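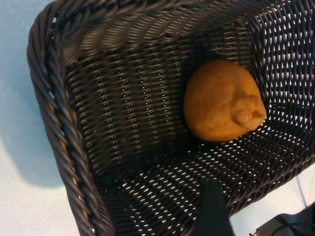 An orange citrus fruit in a dark woven basket.

About Sostdale Monitor

Sostdale Monitor is a small news office that follows the regional parliament and the town councils of the Sostdale area. We started in March with one reporter and a borrowed desk. Today we read the minutes of 67 councils and publish what was voted, who voted for it and how much money it will take.

Our editor is Purificación Prieto. Before this work she translated debates for the parliament of Felinar, and she still keeps the habit to check each sentence two times. She came to Sostdale without knowing the parties here, and many readers have told her that this makes her questions more direct.

We do not support any party. We do not accept advertisements from candidates, and a politician cannot read our article before it is published. When we make a mistake, we correct it at the top of the page, with the hour of the correction.

The Monitor is paid by its readers. At present we have 2,192 subscribers, and 415 of them also give a small extra amount for the court fees when a council refuses to give us a document. Our printing is done at Mateos, and the archive is kept by Sarnus, a local firm that also scans old voting lists for us.
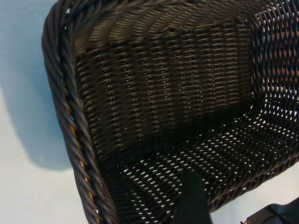
Can I send you a document from my council?
Please send it by mail or bring it to the office before 4 p.m. We will not print your name without your written permission, and we return all original papers.

Letters for the editor are welcome in any language we can read, which for now means English and Spanish.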